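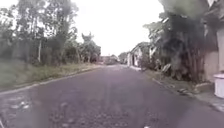
How can I find out if the high water bill comes from a leak inside the house or from the pipe under the yard?

Close the main valve where the pipe enters the house, open no faucets, and look at the meter near the street for half an hour. If the meter still moves, the water is lost between the meter and the house. If it stops, the leak is inside, and most of the time it is a toilet.

Asked in Home and Garden, Plumbing
Tuesday, November 19, 2019

We are 2 persons in a small rented house in Dumwood. Our bill from Prurkard Water was always for 3000 gallons a month, sometimes a little less. The bill for October came last week and it is $252. I called the office and a polite lady told me that the reading is correct and that I can ask for a second reading, but if the second reading is the same I must pay a fee for it.

I looked under both sinks and behind the washing machine and I found no water. The yard looks normal to me. We did not fill a pool and we did not water the grass. I also do not hear anything at night, only the refrigerator.

What I would like to know is in which order I should check things before I call a plumber, and who should pay if the leak is outside. The landlord is a reasonable man but he answers slowly. I would like to write to him with some facts in my hand.

Thank you in advance, and excuse my English.

2 answers, sorted by most helpful

First answer, marked as helpful

I had the same problem two years ago in a rented house on Zulemitz Street, so I will write down what I did, with the mistakes also.

Start with the meter. It is usually in a box in the ground close to the curb, with a metal or plastic lid. Use a long screwdriver to lift the lid, and look first before you put your hand inside, because spiders like these boxes very much. Wipe the glass. On most meters there is a small triangle or a small star which turns even with a very small flow. Write down all the numbers before you go to bed and again in the morning before anyone uses the bathroom. In my case 621 gallons were gone in one night. I read it three times because I thought I had the wrong place for the decimal point. Please check which unit your meter uses, as some of them count cubic feet and then the number looks much smaller than it is.

After this, close the main valve of the house. Turn it slowly. If it is an old round handle and it does not want to move, leave it alone and ask the landlord, for an old valve can break and then you have a bigger problem than a bill. Wait a few minutes and look at the small triangle again.

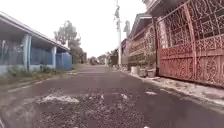 With the valve closed my triangle still turned, so the leak was in the pipe outside. I was sure before that it must be the toilet, and I had already bought a new Poulain fill valve for it, which I could not return. So please do the meter test before you buy something!

If the triangle stops, then go to the toilets. Put some drops of food coloring in the tank and do not flush. After twenty minutes look in the bowl. If there is color, the flapper at the bottom of the tank does not close well. It is a cheap rubber part and you can change it without tools. A flapper like this makes almost no sound, and for this reason people do not notice it for months. Check also the overflow tube: the water in the tank should stand a little lower than the top of this tube.

Then the water heater. There is a safety valve on it with a pipe that goes down, sometimes to the outside wall behind a bush. Feel the end of the pipe, carefully, it can be hot. And the outdoor faucets, also the one you never use.

About the payment — it depends on your contract and on the state, so I can only say how it went for me. The pipe from the meter to the house belonged to the owner of the house, and the water company had nothing to do with it. My landlord paid the repair. The water he did not want to pay in the beginning. I sent him the photos of the meter, evening and morning, with the time on them, and after one week he agreed to pay the part that was over my normal bill.

Also ask the company for a "leak adjustment." Many companies give back a part of the money one time if you send the receipt of the plumber. It was not written anywhere on my bill, I learned it from a neighbor. They can have a time limit for the request, so ask now and send the receipt later.

Comment from the person who asked: Thank you very much for this long answer. I closed the valve this evening and the little star has stopped. So it is inside. I will buy food coloring tomorrow.

Reply: Good, that is the cheaper side. Check both toilets on the same day if you have two, and use blue or green, the yellow is difficult to see.

Second answer

its the toilet. its always the toilet. jiggle the handle

Comment: This can help for one day, but if the rubber is old the water will run again. I would change it.

Comment from the person who asked: It was the toilet in the small bathroom. The bowl was blue after five minutes. The new flapper is in, and I have written to the landlord with the meter numbers. Prurkard Water says I must fill out a form for the adjustment and attach the receipt for the part. Does someone know if the receipt from the hardware store is enough, or do they want one from a plumber?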